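Painting a north-facing dining room a dark color — talk me into it or out of it
Home & Garden Boards > Paint, Paper and Plaster

plumline_deb
Hello all, long-time reader and very occasional poster. We've been in this house since March and the dining room has beaten me. It faces north, it has one window, and the previous people painted it a cream that goes the color of old dishwater by three in the afternoon. I've put up two coats of a nice bright white on one wall as a test and it looks even sadder, if you can believe it.

My sister says go dark and stop fighting it. My husband says we'll feel like we're eating in a closet. I'm leaning toward my sister (don't tell him).

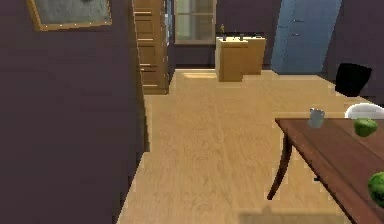 Dark purple wall, thick gold frame, honey-brown cabinet. I think it's the cabinet that sells it for me.

We have my grandmother's sideboard, which is close to that same honey color, and I would love to see it against something rich. Has anybody done this and lived with it through a winter?

oldhouse_marty
We did ours in a deep plum and I'd never go back. A north room is never going to be sunny no matter what you put on the walls, so you may as well let it be cozy. Ours is lovely by lamplight, and we eat in there every night now, where before we used it for piling up mail. Do the trim too, if you can stand it. White trim on a dark wall chops the room up.

tessa_in_the_attic
Gently going to disagree with Marty! I did a dark room in our last place and loved it for one season. By February I was carrying my cereal to the kitchen. It depends so much on when you use the room. Dinner, wonderful. Breakfast and homework, not so much. Deb, when are you all in there?

plumline_deb
Mostly dinner, and puzzles on weekends. So maybe that's my answer. Marty, the trim makes me nervous but I hear you.

seung_woo_yeon
Seung-woo Yeon here, painted houses for a living until my knees retired me. A few things before you buy anything. Get a tinted gray primer under a purple or you'll be on your fourth coat wondering where your weekend went. Go matte, as flat as you can get and still wipe down, and cut in one wall at a time so you don't get lap marks. I've used both Osico and Gista in deep colors. The Osico covers better. The Gista touches up better, and with a dining chair knocking the wall every night I'd take the touch-up. It was $89 a gallon last I looked, so measure first.

oldhouse_marty
$89! I paid less than that for the whole room, though it was a while back and I did have a mistint.

tessa_in_the_attic
One more from me and then I'll hush. Think about the table as well as the sideboard. A dark table can disappear in a dark room. I like a reddish one, which keeps some warmth going, with something deep green on top of it.

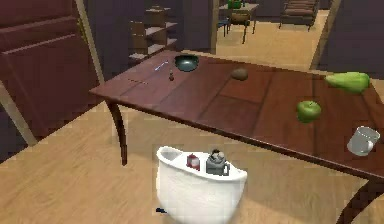 Reddish-brown planks and a dark teal-green bowl. I'd put those two colors with plum any day.

plumline_deb
Oh, that green is good. Ours is a reddish table too, so thank you, that's one thing I don't have to replace.

seung_woo_yeon
Watch your bulbs. Cheap cool ones will turn plum into mud. I'd want 2,700 kelvin on a dimmer, and two lamps down low before any big light overhead.

plumline_deb
Bought a quart of the Gista to try on the wall by the window, 5/24/25, so I'm writing it down here where I can't deny it. My husband walked in, said "huh," and went to look for his puzzle glasses. I'm going to leave it up for a couple of weeks and look at it in the mornings too, like Tessa said. Marty, what did you do about the ceiling?

oldhouse_marty
Left it a warm off-white the first year, then took the plum right over the top. Start with the off-white and see how you feel.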